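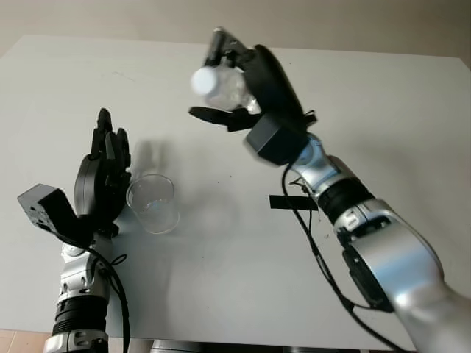
# Jotstead

Jotstead is a small shift and task planner for swimming pools, sports halls and similar places. A manager prepares the rota in the browser, and the staff read it on their phones. It runs on your own server and keeps everything in one SQLite file.

## Status

Version 2 is in daily use at the Malton leisure centre. The old importer still works, but it will be removed in January.

## Install

 pip install jotstead
 jotstead init
 jotstead serve --port 8246

The first account you create becomes the manager account. Please change its password before you invite other people.

## Sample data

The folder `sample/` contains a rota with 246 shifts. Of these, 184 are filled and the rest are open, so you can try the swap function without typing anything. Staff names are replaced by codes. Times are local and are written in the 24-hour form.
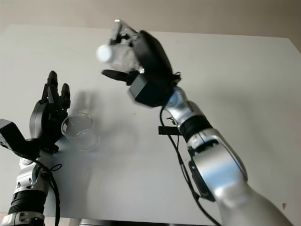
Columns in `shifts.csv`:

- `shift_id` – whole number, never used again after a delete
- `area` – pool, hall, desk or plant
- `start`, `end` – a shift past midnight has an `end` smaller than its `start`
- `code` – staff code, empty if the shift is open

## Known problems

- The calendar export forgets breaks shorter than 15 minutes.
- Two managers who edit the same day will overwrite each other. The last one to save wins, and there is no warning yet.
- Names longer than 82 characters are cut in the printed rota.

## Licence and contact

The code is under the MIT licence and the sample data is CC0. Questions go to Lutfa Hettiarachchi through the issue page. I answer mostly in the evening.

Last updated: November

Comments

**McIver:** The swap function works well for us. Could the open shifts be shown first in the phone view?

**Lutfa Hettiarachchi:** Yes, set `open_first = true` in the config file. I will add it to the manual.

**poolside_k:** Init fails when the folder name has a space in it.

Related

- Jotstead phone view
- Bono – rota printing for Jotstead
- Moving from version 1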